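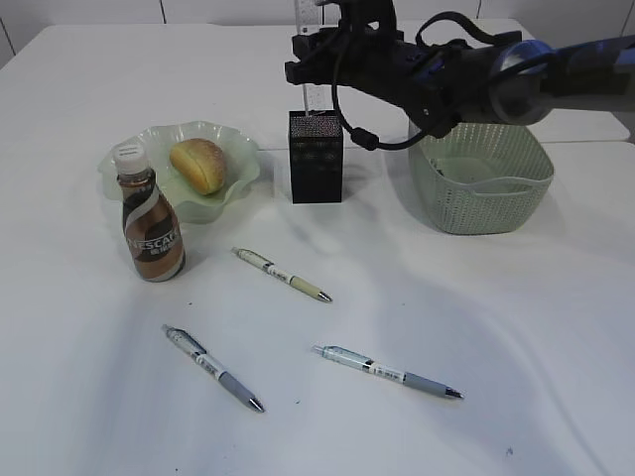
Clear ruler and mesh pen holder.

Pre-departure inspection, training yacht Kilalberg
Completed 21 May 2026 by Maribeth Dagdag, senior instructor. Second signature: Teodoro Bañez.

Use the usual marks: OK, WATCH or FIX. A tick with a question mark beside it is not one of the usual marks, Teo.

ON DECK

1. Lifelines and stanchions: WATCH
Port gate stanchion has a wobble you can feel through your boots. Base bolts nipped up. Students are still to be told that lifelines are for falling against, not for leaning on while discussing lunch.

2. Jackstays: OK
Webbing replaced in December, stitching sound. Shackles moused.

3. Standing rigging: OK
All split pins taped. Somebody used electrical tape in a cheerful shade of pink. It holds, so it stays.

4. Winches: FIX
Starboard primary slips a pawl under load. I have written this on the last two checklists and am beginning to feel like a ghost. Out of use until stripped and greased. Winch handles aboard: 2. The third is presumably on the bottom of the harbour with its friends.

5. Anchor and chain: OK
Bitter end secured with lashing, reachable from the deck. Chain markings have faded to a matter of opinion. Repaint before the anchoring module.

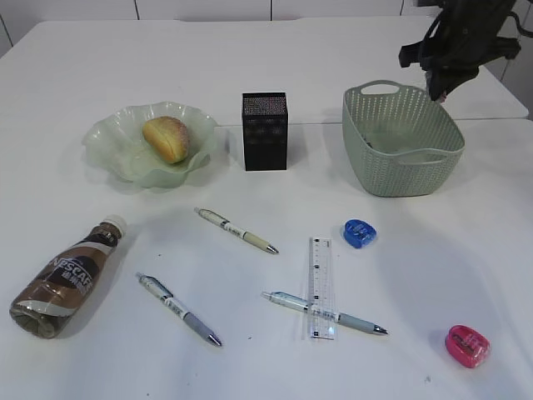
6. Mainsail reefing: WATCH
First reef goes in nicely. Second reef line is chafed where it leaves the boom and should be end-for-ended before anyone goes outside the heads. Whoever tied off the leech line used a knot I have not met before and could not undo.

BELOW

7. Bilge: OK
Dry at 0700. Electric pump runs on manual and on the float switch. Manual pump handle found in the cutlery drawer and returned to its clip, where it lives.

8. Seacocks: WATCH
All turn. The heads inlet turns in the way a teenager gets out of bed. Softwood bungs tied to each one except the galley drain, which has a length of string and no bung.

9. Gas: OK
Locker drains clear, solenoid clicks, detector passed its test. Kasten stove has all its knobs for the first time since I joined the school.

10. Fire extinguishers and blanket: OK
Gauges in the green. Please stop hanging tea towels over the blanket. It is red so that people can find it.

11. Engine: WATCH
Oil and coolant good, raw water strainer cleaned (one very small crab, released). Hours on the meter 754. Alternator belt has a little dust under it and a Rollska spare is in the port locker, still in its wrapper.

SAFETY GEAR

12. Inflatable lifejackets: FIX
Weighed and opened, all 12 of them. Number 61 on the school register has a cylinder you can spin with one finger. Pulled from the boat and tagged. Crotch straps present on the rest, though most were knotted together into something resembling a macramé owl.

13. Flares: OK
In date. Container lid was cross-threaded and needed two of us.

14. EPIRB: OK
Self-test passed, registration current, battery in date. Bracket screws tightened.

15. VHF and handheld: WATCH
Fixed set gave a good radio check. The Nikeck handheld was on its charger, and the charger was not plugged in.

16. First aid kit: FIX
Seasickness tablets gone, bandages untouched, which tells you how the last coastal passage went. Restock before boarding.

COMMENTS

M. Dagdag: Cleared for sheltered waters only, six students maximum, port primary winch for all headsail work. Not to go offshore until items 4, 6 and 12 are signed off. "Looked at it" does not count as signed off.

T. Bañez: Agreed. Bung for the galley drain fitted this afternoon. The pink tape was me. The chandlery had run out of white.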